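### 3.2 Surfaces and the finding of small things

The second part of the study looked at how people find things on household surfaces when the light is poor. We had noticed in the pilot that participants rarely named a colour when asked what they had been looking for. They spoke of edges, of something "sticking up", or of a change in shade. Natalia Maldonado, who carried out the interviews in Gelau, began to write these remarks down separately, and they form the basis of this section.

The homes were visited between late afternoon and dusk. In each one the participant was asked to clear a surface they used every day and then put back only what they needed for the evening. No lamps were switched on until the participant asked for them. Visits lasted up to 90 minutes, including the interview.
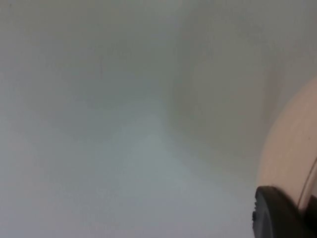 **Figure 4.** Pale tones at close range, with a rounded beige form at the right.

Pale things on pale surfaces gave the most trouble in the interviews. Participants said they overlooked them when clearing, or found them by touch after they had stopped looking. Dariusz Pietrzak coded these remarks under "low contrast", which we later split in two: remarks about colour and remarks about outline. The second group turned out to be the larger. At very short distances an outline may be all there is to go on, and even that can be weak. In Figure 4 the curved left side of the beige form shows mainly where it meets a darker grey band, while its top fades into the olive-grey behind it. Several people described the same difficulty in their own words. One woman said that she could tell a thing was there "from the dark bit next to it" and would reach for that side first.

We therefore treat shadow as part of how a surface is read. The Wainwright checklist, which we used for the first round of visits, has a single entry for lighting and asks only whether it is adequate. This was too coarse for our purpose. A surface could be bright all over and still be hard to work on – soft, even light removed the shading that participants relied on. We added 2 entries for the second round, one for the direction of the main light and one for the tone of the surface itself.

Of the 53 remarks coded under outline, most concerned kitchens and bathrooms. Bedside tables came up less often, perhaps because people kept the same few things there and knew their places. Participants who had chosen a darker tray or mat for daily items seldom gave contrast as the reason. They said it kept things together, or that it was easier to wipe. We return to trays in Section 3.4.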